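Taking desktops apart with the Jendilari bench kit
Speaker notes, Annick Robichaud, Hestton
Slot: 30 minutes including questions

Slide 1. Title

Say who I am. I run the refurbishment bench at Hestton. We take in office desktops, test them, pull the good parts and send the remainder on. I am a bench technician by trade and I came to robots as a customer.

Hestton rented the kit from Jendilari at the normal rate. They have not seen these slides.

Slide 2. What we wanted

We wanted help with the dull part of the job: memory out, expansion cards out, drives out, parts in the right tray. We did not ask for screws. Gordon Campbell does the side panels by hand and he is quicker at it than anything I have been shown.

Mention that we also had a quote from Juhász. It was a bigger cell with a guard round it and it would not fit through our door. Move on, don't get drawn into a comparison.

Slide 3. What comes in the kit

One arm, a gripper with narrow fingers, a sensor module that bolts to the side of the gripper, and a controller. You supply the table. Ours has an aluminium slat top, which takes clamps well.

You also get drawing files for a fixture plate. We printed ours in grey because that was what was on the printer. The posts and holders can be moved about on the file before you print, and we are on our third layout.

The kit does not come with trays, a stop button you can reach from the far side of the table, or a decent strain relief for the gripper cable. Budget for all of them.

Slide 4. Cost

The rental is 1665 a month, support included. The extras came to 615, once. (Pause here, people write this down.)

Training was one morning by video call with Oranuch Meesuk, and it was good. Ask for her if you can.

Slide 5. Setting up

It took us two days to get from boxes to a first move, and most of that was the table. Maëlle Turcotte did the calibration. She would like me to tell you that the manual has the steps for the sensor in the wrong order. You need to fix the module in place and tighten it fully before you run the offset routine. If you do it the way the manual says, the offset is saved and then you shift the module when you tighten it. Version two of the manual is meant to be out in November.

Slide 6. Teaching a job

You lay the case on its side with the board facing up. You tell the software which model it is. If the model is new, you guide the arm to each part by hand and save the points. A plain tower takes Océane 40 minutes or so.

(Check that last line with Océane before the talk. If she has no firm number, say "less than an hour" and leave it.)

After that the sensor looks for the board and adjusts the saved points to suit. It copes with a case that has been put down slightly crooked. It does not cope with a case that has been put down the wrong way round, and it won't warn you either.

Slide 7. How it did

We taught it 26 models. Go through the table on the slide slowly.

Expansion cards: good, as long as a person opens the slot catch first.
Memory: good on boards with clips at both ends. Poor where a cable runs over the slots.
Drives in caddies: the best result of the lot. The coloured plastic latches are easy to find and the finger gets behind them.
Cables: no. It can hold one that you have handed to it. It can't follow one through a bundle.
Processors: we did not try. The socket lever is too fine for the standard finger and I didn't want bent pins.

If someone asks about laptops, the answer is that we haven't tried any.

Slide 8. Things I would change

The gripper cable catches on the drive cage in smaller cases. We moved the arm base back and tied the cable higher up, and that mostly cured it.

Logs are kept on the controller and you have to fetch them with a memory stick. For a rented product in this price range I'd expect better.

The printed holders wear. Print spares of the clips.

Slide 9. Would we keep it

Yes, for another six months, on drives and cards. I would not buy it outright yet. If your stock is mixed, with a new model every time, I'd leave it alone. The shop at Bellport gets long runs of the same machine from one or two clients, and for a place like that it makes more sense than it does for us.

Slide 10. Leave this one up during questions 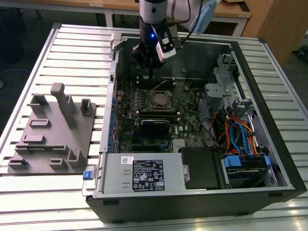
The table from slide 7 and our fixture files are on the handout, with my address at the bottom. The kit is on our bench until the end of the rental, so anyone who wants to bring a case along and try it should write to me first with the model number.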